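Date: June 22, 2019
Subject: Re: [reissues] Palska LP, second pressing or not?
Reading time: 4 min

On the list last night it was written:

> I picked up the Palska album on Nonderer this week and I'm
> confused. The sleeve says "recorded in December" with no
> year, the back lists seven tracks, and the record plays
> eight. The seller says it's the second pressing from the
> original run. Someone else told me there was only ever one
> pressing and that mine is a bootleg. Does anyone know how
> many were made, and is the Kurup CD worth having if I
> already own this? Also, side two sounds dull to me. Is it
> the pressing or is it my setup?

I can answer most of this. I bought the album when it was new and have owned three copies since, two of which I still have.

There were two pressings. The first was 300 copies, sold at concerts and through two shops. The second was also 300, done when the first ran out. The figure of 900 that gets repeated in dealer listings comes from an order form in the label's catalog, which mentioned a third batch. The third batch was never pressed. The plates had been returned to the plant by then and the label was already winding down. I have looked for a copy with third-batch markings for a long time and have never found one, and neither has anyone I trade with.

The eighth track is what tells you which one you have. The first pressing has seven tracks and matches the back cover. For the second they recut side two and added the short piece for clarinet and bowed bass at the end, but they used up the leftover sleeves and then reprinted from the same film. So a copy that lists seven and plays eight is a second pressing, and your seller is right. Check the dead wax on side two. There should be an R after the catalog number, scratched by hand and easy to miss. Side one was not recut and looks the same on both.

I have seen one bootleg. It plays seven tracks, the labels are too glossy, and the spine lettering is a little fat. If yours plays eight I wouldn't worry.

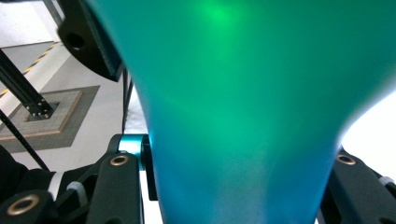 Detail, teal-green surface.

As to the sound, some of it is the record. To fit the extra piece they had to lower the level on side two, and the whole side runs close to the label. The last two tracks lose some top end even on a clean copy. The cymbals on the long piece that opens the side should still come through clearly, though. If those sound dull too, I would look at the stylus first and then at alignment. I had the same complaint for years with my second copy and a new stylus fixed most of it. Side one of the second pressing should sound identical to the first pressing, so compare your two sides before you spend any money.

The "recorded in December" line is true for side one only. Those four tracks were done in a single evening in a school hall, with a two-track machine and two microphones. You can hear the heating come on during the third one. Side two was put together from rehearsals the following spring. The drummer is different on side two, and the credits don't say so. He plays much farther behind the beat, and once you know it's a different man it is hard to hear it any other way. I prefer him. Most people on this list seem to prefer side one.

Now the Kurup CD. It runs 38 minutes and has all eight tracks in the LP order. The tape for side one was still around and was used, and that half is very good. There is more bass than on either pressing and the piano sounds like a piano. The tape for side two was missing, so they transferred it from a record, and from the noise I would guess it was not a great copy. They also ran it through some kind of noise reduction. The ticks are mostly gone but so is the air around the clarinet. There are no extra tracks. The booklet reprints the original notes and adds a short interview, and the type is very small.

So if you have a decent second pressing, I would get the CD for side one if you see it cheap, and keep playing the record for side two. I wouldn't pay collector prices for it.

There is also a cassette on Lirkov, which I didn't know about until a few years ago. It has the same long piece from side two but a longer take, with an opening section for drums alone that was trimmed on the LP. The sound is rough and there is a dropout near the end. I have a dub of a dub. If anyone has an original of the Lirkov tape I would like to hear from them, either for a trade or just to compare timings. I have a spare first pressing of the Palska, sleeve worn at the corners, vinyl plays with light noise in the quiet parts of side one, that I could offer against it.

One correction to something I posted here last winter. I said the bowed bass piece was by the group. It's credited on the labels of the second pressing to the bass player alone. I had been going by the sleeve, which of course doesn't list it.

If you can read me the full dead wax from both sides I'll check it against mine. Mine has a small star on side one after the number, and I would like to know whether all of them do.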